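Outdoor units: the new operating rules, short version

Quick one this month, I'm writing between two site calls so forgive the shorthand. The full text of the rules is in the shared folder under Tavwood. Please read it. A lot of you signed the sheet in June without opening the file, we can see the download count.

What changed and why it matters to anyone who takes a unit outside.

Speed first. Old rule was "walking pace." Too vague. Fouad's walking pace and mine are two different things and the unit doesn't care about either. From now on the limit is set in the config before you leave the building and the operator doesn't touch it on site. If the ground is bad you go slower by hand. You never go faster. Want a higher limit for a test, ask Iman El-Sayed, in writing, before the day of the test.

Distance to people. 2 meters, all sides, people standing still or moving. If someone comes closer than that the unit stops and stays stopped until they have moved on. No creeping past. No steering around a person who is looking at their phone. Kids: stop, and the operator walks over to the unit. Dogs the same, even on a leash.

Line of sight. The operator has to see the unit with their own eyes, not just the feed. The feed flattens everything, a low step looks like a painted line and a thin post is two pixels until it's a dent. We've had 9 bumper repairs since the last newsletter and Tarek Fawzy says most of them were people driving off the screen. He is tired of ordering bumpers. Grundo, who supply them, are not tired of it at all.

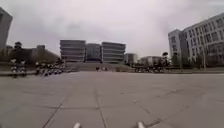 Parked vehicles come up in almost every report so they get their own section in the rules. Scooters, bikes, motorcycles, anything on a kickstand. A touch you'd hardly notice on a wall will put a scooter over, and the scooter takes the next one with it. Keep a full unit length away. If the only route goes between two rows, pick another route or carry on tomorow when they've moved. If you do touch something: stop, photos, note on the vehicle with our number, call the office. Even if there's no mark. Especially if the owner isn't there.

Steps and ledges. Any drop or rise gets marked in the route plan before the unit leaves. Cones if the site owner lets us. The cliff sensors stay on, they are not there to be switched off becuase they complain about a dark joint in the paving. Yes, they do complain about dark joints. Patched concrete too. Log it with a time and Pantelis Sfakianakis will look at the threshold. He has 12 of these already and would like more, ideally with the raw log attached and not a screenshot of the log.

Stop button. Tested at the start of every session, both of them, the one on the body and the one on the remote. Press it while the unit is moving, not while it's sitting on the cart. Write down that you did it. Abou Zeid asked for these records when they audited us and we had a very thin folder to show. Embarassing afternoon.

Spotters. One operator, one spotter, always. The spotter doesn't hold the laptop, doesn't film, doesn't answer mail. Spotter's job is looking at people. If your spotter has to leave, the session is over till they're back.

Weather. Light rain ok for the Feltetti units with the covers on. Not ok for the older ones, covers or no covers. Heavy cloud is fine and the cameras mostly like it better than hard sun, but check exposure again if it clears up halfway through. Wind: if the cones fall over, go home.

Permissions. Public space needs the letter on you, printed. A PDF on a phone has been refused by security twice. The letter names the place and the hours. 8 am to 10 am means you're packing up at 10, not doing one more lap. Abdelghani Slaoui handles the letters and needs a map with the area drawn on it. Drawn, not described.

Recordings. Faces and plates get blurred before anything goes on the shared drive. Raw footage stays on the unit disk and is wiped once the blurred copy is checked. If a passer-by asks to be deleted, take the time down and tell them who will do it. Don't argue about whether they're recognizable at that distance.

Near misses. Report them. The form is one page and has gotten shorter. Nobody gets in trouble over a near miss, we do get in trouble over the ones we hear about from the site owner. Subject line "near miss" plus site name so they can be found later.

Training: everyone who drives outdoors redoes the practical, including people who wrote the old rules. Sign up with Iman. Room 275, then outside if it's dry. Bring proper shoes.

Questions to me or Pantelis. Corrections to the file go in as comments please, somebody has been editing the text directly and section 4 now says the spotter must be charged overnight.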